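Nistora gripper kit, anyone running one with the wrist camera?

benchrat_ohio
Joined: November
Posts: 13

I'm thinking about the Nistora two-finger kit for a small tabletop arm. The price I was quoted is $1,190 with the wrist camera and the mounting plate. The job is light household stuff, mostly dishes. Dallar has a similar one at $2,252 and I can't tell what the extra money buys. Has anyone used the Nistora on thin round things like plates?

surkel_user

I have the Surkel, so take this for what it's worth. Plates are hard for any two-finger gripper. Lying flat, the rim is close to the table and you need a thin tip to get hold of it. Standing up they are easier to grab but you need clearance between them. I would ask Nistora for the tip thickness before anything else.

Harriet Schumacher

We have had the Nistora kit on trial at Stockdale, on a plate and rack task. This is from the wrist camera. 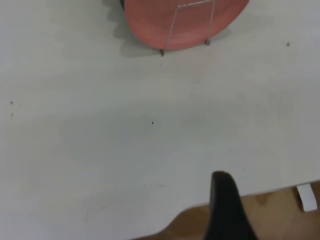 The camera was the part I cared about most. It mounts close in, so you always have a finger in the view, and some people hate that. I don't mind it. With the pink plate standing in its wire stand at the far side of the table, you still get the two feet of the stand and the tabletop in front of it, which is what I want for lining up. The finger covers part of the near edge of the table and some floor, and I don't need either of those. If your work is right at the front edge you may feel differently.

Setup took an afternoon. The cable is too short and the manual is thin.

benchrat_ohio

Thanks, that's useful. Is the wrist view enough by itself or do you run a second camera?

Harriet Schumacher

We run a fixed one too. I would not try a rack with only the wrist camera. The wrist view is for the last few inches and the fixed view tells you where everything is on the table.

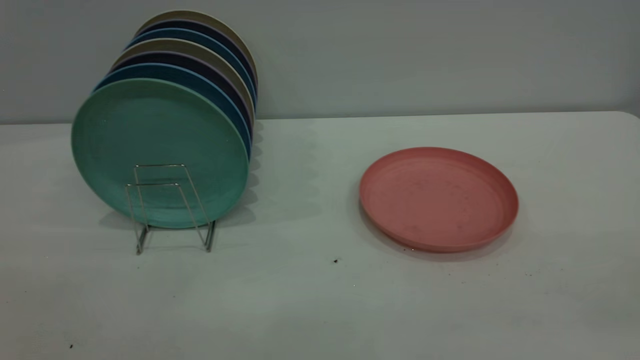 The kit doesn't include a fixed camera, so add that to your budget. Any decent one will do. You also need a solid mount for it, and ours cost more than I expected.

dogleg

I disagree with that. We do racks with the wrist camera only. You move the arm back, take a look, then go in. It adds time per pick but you save a camera and the calibration.

Harriet Schumacher

It can be done. On our setup it was slower and we got more bad approaches when plates leaned on each other. From behind or the side you can't judge the spacing between rims very well. If speed doesn't matter, dogleg's way is cheaper.

surkel_user

I'm with Harriet on this one. We tried going without for a few weeks and put the fixed camera back.

dogleg

Your Surkel has a narrower lens. Not the same test.

surkel_user

Fair enough.

Harriet Schumacher

Adding the fixed view with the gripper in it, for anyone trying to judge the size of the thing next to a plate. It's a bulky housing and the fingers come in at an angle.
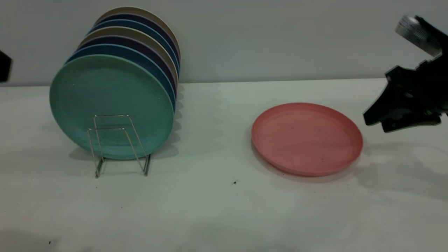

Can you buy the fingers separately if you wear out the tips? They are sold in pairs for $93, and the swap is a couple of screws.

benchrat_ohio

That's the other thing I was going to ask. I'm leaning toward the Nistora and a cheap fixed camera, which still comes in well under the Dallar.

dogleg

Ask for the longer cable when you order. They'll throw it in if you ask.

Harriet Schumacher

They charged us for it.

Related threads
Dallar firmware update and lost calibration
Surkel finger pads, which grade?
Cheap mounts for a fixed camera
Selling: tabletop arm base, local pickup

Contact us | Forum rules | Copyright 2019 | Back to top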